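4.2 Building the loops

The first version of Larnutard had a single piece of music, four minutes long, that played from start to finish whatever the rower on screen was doing. It was a lovely piece and we were sorry to lose it. But a virtual regatta doesn't last four minutes. Some visitors paddled one length of the river and left, others stayed for a whole evening and rowed it again and again, and by the third lap the big moment in the music was landing in the dullest part of the course (a long straight with reeds on both banks).

So we cut the piece apart. The version used in the rest of this paper has 5 layers, all in the same key and at the same tempo, and each one can come in or drop out at the end of any bar. The lowest layer is a soft drum pattern that never stops. Above it sit the bass, a plucked part, a set of held chords and a small choir. The choir was the last thing we recorded and it's still the part we enjoy most – it only sings when two or more boats are close together, and in our own play sessions people started steering towards each other just to hear it!

Each layer was written in short loops of different lengths. When a layer comes back in, it picks up wherever its own loop has got to, so the parts rarely line up the same way twice. We were worried this would sound messy. The plucked part did clash with the chords in early mixes, and we rewrote it on a smaller set of notes, after which almost any overlap was pleasant to listen to.

The animation was built to match. Gater, the tool we wrote to pass events between the drawing code and the audio code, sends a message at the start of every bar, and the oars, the flags on the jetty and the ripples around the hull all take their timing from it. Nothing in the picture is locked to the exact beat. We tried that first and the rowers looked like clockwork toys, so the movement now leans towards the bar line and is allowed to miss it by a little. Visitors can still row badly out of time if they want to, and the splash sounds follow their hands in that case and ignore the music completely.

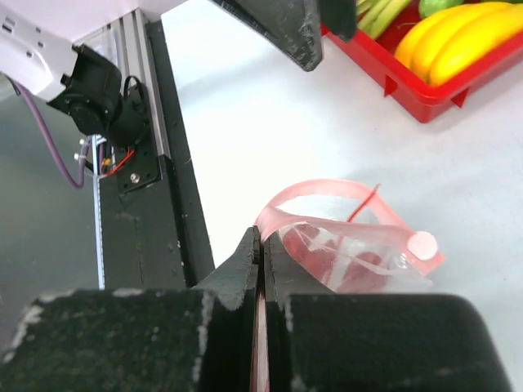 Figure 3. Gripper fingers closed together in both views; the first also has a clear bag with a pink zipper strip.

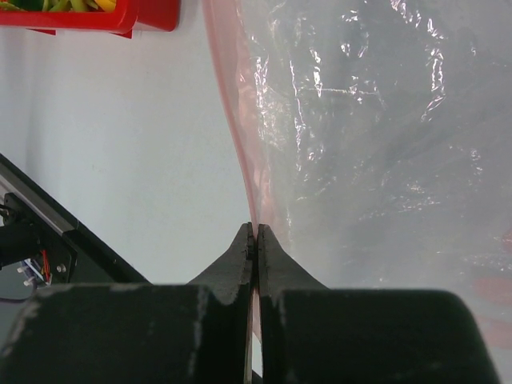 4.3 Listening sessions

We ran the layered version and the original version side by side at Jidstead in January. In all, 385 visitors took part. Each rowed the same stretch of river with one version of the music, rested, and rowed it with the other, with the order swapped for half of them. They wore closed headphones and set their own volume before starting. Afterwards they filled in a short form with 3 questions: which session they would go back to, which felt longer, and whether they had noticed anything change in the music.

The last question gave us the nicest surprise of the project. Many people who preferred the layered version wrote that they hadn't noticed the music changing at all, and then, in the space for comments, described the change perfectly well. One wrote that the river "opened up" past the bridge. That's the spot where the chords enter. Another said the boats seemed friendlier in a group, and asked who had written the artificial rowers (they were following a fixed path). We take this as a good sign that the layers were heard as part of the place.

Answers to the question about length were harder to read. Visitors who had rowed before tended to judge the stretch by their strokes, and gave the same answer for both versions. Those new to it were split, and the order of the two sessions seemed to matter more than the music did. We would ask this differently next time, perhaps by letting people stop when they felt a set time had passed.

We also kept the event logs from Gater for every session. They show steering, stroke rate and the state of each layer at every bar, and they let us check the comments against what was playing. We removed 2 sessions in which the log stopped early. The choir results are treated separately in Section 5, where we compare them with the single-boat mode on the Lau course.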